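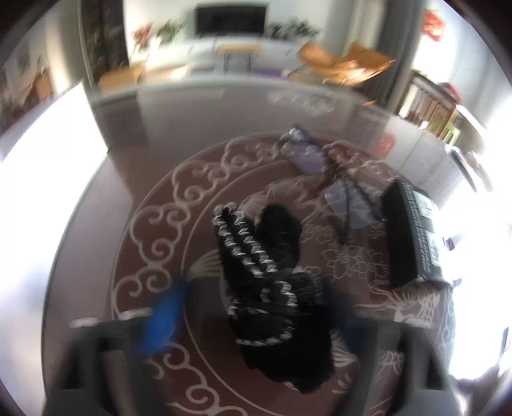
*Knitted gloves, glasses and a box on the turntable, with the blue-tipped finger on the left.*

**Hand-held grippers: pads compared in the Votardale apartment**

September 2025

We have finished the first round of comparing finger pads on the two hand-held grippers, the Olletti and the older Moken. The work was done in the Votardale apartment, on the round dining table, so that the grasps would be made in ordinary home lighting.

The round came to 2863 grasps. Each pad was used on soft items, thin items and boxes, and the person holding the tool was asked to close once and not correct. A grasp counted if the item cleared the surface and stayed in the fingers until the hand stopped moving.

Black knitted gloves were the hardest of the soft items. Both grippers could pinch them, but the stiffer pads on the Moken tended to catch one layer and leave the rest behind. The softer Olletti pads took up more of the bundle and needed less force. On boxes there was little to choose between the two. Glasses went better with the Moken, whose tips are narrower and easier to slide under a temple arm.

The camera gave us more trouble than the fingers. With the wide lens we can see both fingertips and most of the room, and that helps when we rebuild the path of the hand. It also means any bright window ends up in view. Auto exposure let the far side of the table wash out, and labels on boxes were often too blurred to read. A fixed, shorter exposure fixed most of the blur – at the price of very dark gloves on a dark table. We have settled on the shorter setting for now and will turn on a lamp when black fabric is on the list.

Eight sessions had to be thrown out after the clock on the controller drifted from the video. The Tamošiūnaitė controller, which we borrowed for the last two sessions, kept time without trouble, but its trigger is heavy and people complained of sore fingers by lunch.

The next round is planned for October. We will keep the Olletti pads, put them on the Moken frame and repeat the soft items only. The full table of results is in the shared folder under "pads", along with the exposure settings. If you have used either gripper on towels or socks, please send your notes before we fix the item list.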